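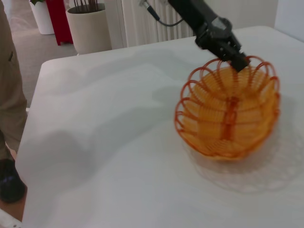
I own one fruit bowl and it is orange. I did not set out to own an orange fruit bowl. I set out to own a nice one, stoneware maybe, from the shop in Rumdale where everything is the color of oatmeal and the prices are written in pencil so you have to lean in. I leaned in. Then I leaned back out and drove to Kassa, where the housewares aisle is next to the motor oil and things cost 5 dollars.

The orange basket was on the bottom shelf. It has a rim of loops all the way around, like the collar on somebody's great-aunt, and when the light gets into it the whole thing goes the color of cough syrup. I stood there a while. There was also a gray one. A sensible person would have bought the gray one and I'd have had nothing to write about this month, so you're welcome.

The trouble with a loud basket is that you have to decide what goes in it. So far I have tried:

Mail. It sat in there for most of January. The basket made a water bill look festive, which felt dishonest, and I paid it late.

Keys. They slid to the middle and then I had to fish for them every morning like a bear.

Clementines. Orange in orange. I forgot I had bought any until one of them reminded me by smell.

Onions. No. The skins get down between the ribs and you end up out on the back step at 9 at night, banging a basket against the railing in your socks.

Which brings me to bananas. Real ones last two days in my kitchen before they turn into an obligation. I've made the bread. Everybody I know has been given the bread. There's a loaf in my freezer that I believe predates the current toaster. So I've come around to the kind of fruit that asks nothing of you.

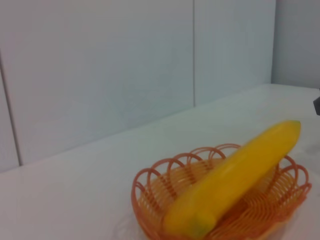
One banana, very shiny, bright yellow.

I used to be a snob about play food and display food and whatever you call the stuff in furniture showrooms. My mother kept a bunch of Drumitz wax grapes on the dining table for my entire childhood, and every guest under ten bit one. I swore I'd never. Well, look at the yellow on that thing. It looks more like a banana than any banana I've paid for.

I did think about adding a pear. Wukell has a whole page of pears, 324 reviews on the green one alone, and I read more of them than I'm prepared to admit. The main complaint is that it's "not realistic." The second complaint is that somebody's husband tried to eat it. I closed the tab. One piece of fruit is plenty for a basket with this much going on around the edge.

The stoneware bowl is still in the window in Rumdale, by the way. I checked.

Get new posts by email! Join 848 other readers. By subscribing you agree to our use of cookies. Accept | Manage preferences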